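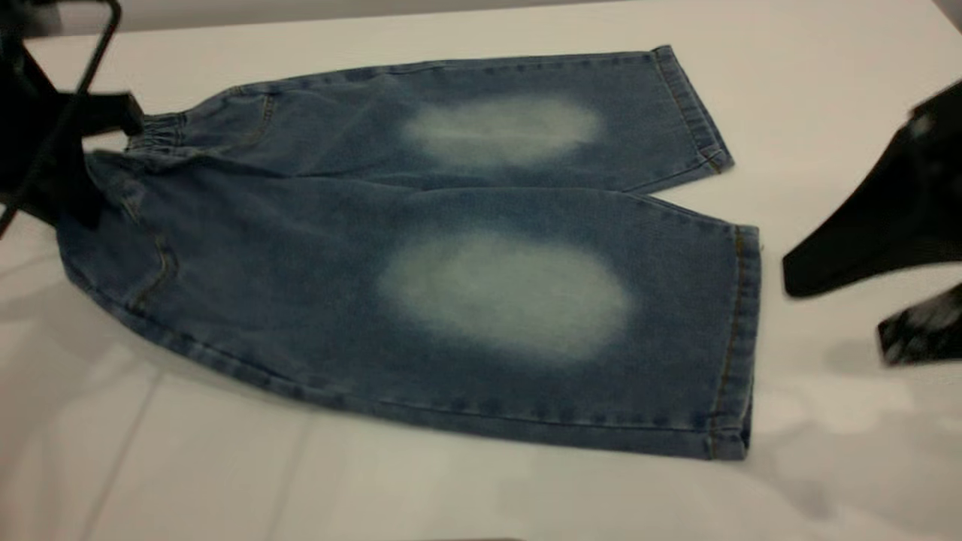

Minutes, Cirngate Clothing Swap, October meeting. The meeting opened at 7.10 pm, the hall key having been at Prulley the whole time. First up was the children's table and what counts as "worn". One member wanted anything faded kept off it. Another pointed to the short blue jeans, elastic waist, big pale patch on each leg, and asked whether we'd be binning those too. Faded stays. Holes go to the mending pile.

Mending pile: now has its own mending pile. Deferred.

Hall hire: Fedoruk Hall has put the rate up by $5 and taken away the good urn. We agreed to pay, with feeling.

Racks: 2 of the Stosa racks lean. Motion to buy new ones lost, 4 votes to 9. Motion to lean them against each other carried.

Signage: the colour of the arrows was discussed at greater length than the minutes can bear. Green.

Other business: lost property has been mistaken for stock again. If you swapped for a grey cardigan, its owner is cold and would like a word.

Closed 8.45 pm. Next meeting in November, same hall, bring a kettle.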